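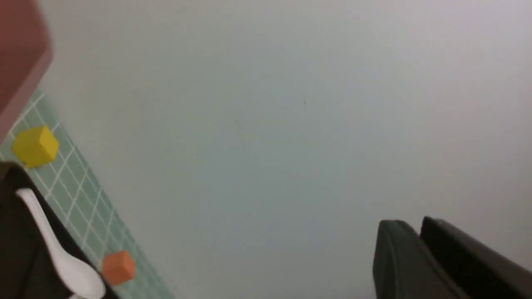
I've had the same kitchen table since I moved to Olton and for most of that time I've treated it very badly. Hot pans, felt tips, a whole winter of seedlings. So in February I finally decided to sort out the table things properly, by which I mean the cloths, the trays, the soup spoons, the lot, all of which had been living in one drawer that only opened if you talked to it nicely. The green check won the cloth contest by miles. It's a pale minty colour with thin white lines, and next to plain white it looks so fresh that I can't think why I kept it folded up for years. My other option was a brown one from Kandlow market that made every meal feel like a meeting.

The reason for all this effort is soup. My neighbour Drahomíra Bednárik and I have started taking turns at cooking on a weeknight, and she makes a noodle broth that I would happily eat for breakfast. She does hers with dumplings as well (I don't, I've tried, they fell to bits) and she's quite strict about everything being on the table before the pot comes over. No getting up for spoons! 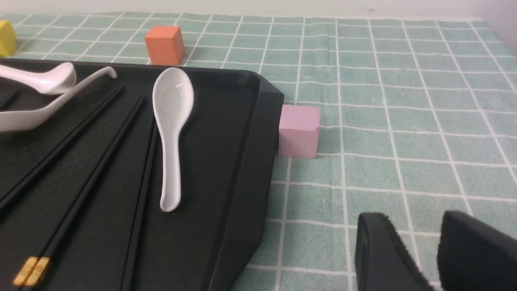

So I've gone over to keeping the spoons and chopsticks together on a black tray, and it's made such a difference. The spoons are the white ceramic sort with the deep bowl, and I do love them – you get a proper mouthful of broth and they don't clank against your teeth like metal ones. The chopsticks are black too, so on a gloomy evening you have to feel about for them a bit, but the ones with the little gold bands are easy enough to find. I'd bought a fancy divided cutlery box from Moodley first, 45 pounds if you please, and the spoons wouldn't lie flat in it. Back it went.

Clearing up used to be the bit I dreaded. We'd carry things to the sink two at a time and somebody always dripped on the floor.

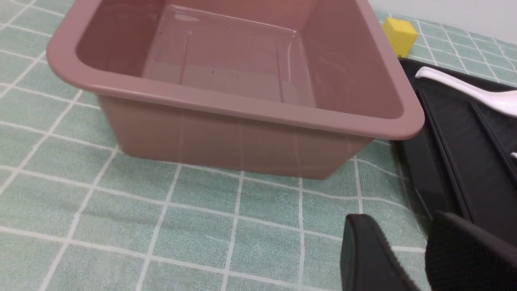

A basin on the table solves that. Mine's a dusty pink plastic one, square, nothing special, and everything mucky goes straight in it and gets carried off in one trip. Square is better than round for this, I think, as it sits nicely along the side and doesn't take over. Drahomíra thought it was a bit much at first and has since gone and got one for herself in blue.

I did look at replacing the tray, as it's got its share of scuffs. There's a lacquered one in the window at Dravuder that I've walked past more times than I'd like to admit, but it's a silly price and I'd only be scared to put anything on it. 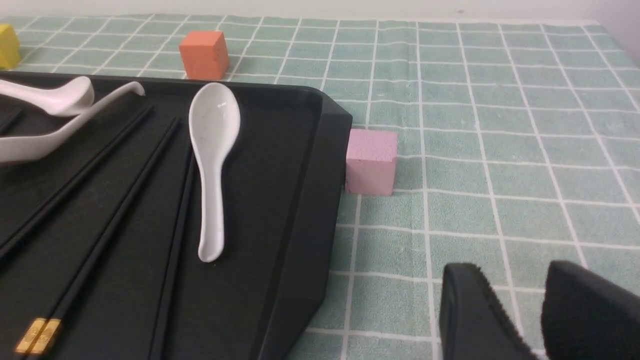

Mine wipes clean and I don't have to fuss over it, so it's staying. The drawer now holds napkins and one spare cloth, and it opens with one finger. Next on my list is the shelf above the cooker, where I found a jar of star anise that I'm fairly sure came with me from the last flat. If anyone has a dumpling recipe that holds together, please leave it in the comments. It's my turn to cook next and I'd love to surprise her.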